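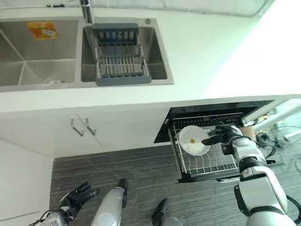
Ching-wen Tsang had been told the flat came with a dishwasher that cleaned anything, and she had been told a lot of things in May. The agent from Trokell had said the carpet in the kitchen was hard-wearing. He had said 400 a month covered the bills. Of the dishwasher, an Ilero, he had said you could put a plate in straight from the table and never think about it again.

She thought about it every evening. There was a brown spot on the plate, near the middle, and she wanted to see what became of it.

"It'll shift," said Mathew, who had never lived there and had come round for a drill. "You scrape too much. They like a bit of dirt, these new ones. Gives the tablet something to work on."

"Who told you that?"

"It's known."

She asked where it was known, and he went to look for the drill.
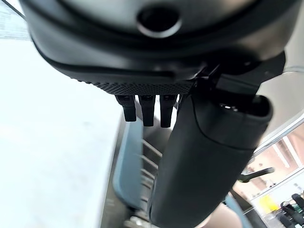 The leaflet said to load the lower rack from the back and to leave space between the plates. It said nothing about spots. She read it standing up, and then again by the window, holding it away from the light. Off to the left everything had gone to one broad, bright, greyish white with soft shading in it, floor or tabletop, she couldn't have said which without her glasses. Page 3 promised spotless results. Page 232, in smaller type, said that results might vary.

"Might," she read out.

"That's just lawyers," said Mathew from the hall.

"It's lawyers who know, then."

He came back with the drill and no bit for it. He wanted to know if she was going to stand there all night over one plate, and she said it wasn't the plate, it was the claim.

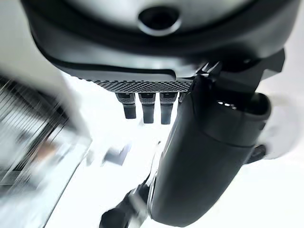

"Do you have to rinse a plate before it goes in?"

"Scraping it is enough, as long as nothing's been left to dry on hard."

Mathew said this as if he had written the leaflet himself. She asked him how long was long enough to dry on hard. He thought an hour. A minute later he thought overnight.

She shut the door, chose the longest programme and put the sponge where she could reach it.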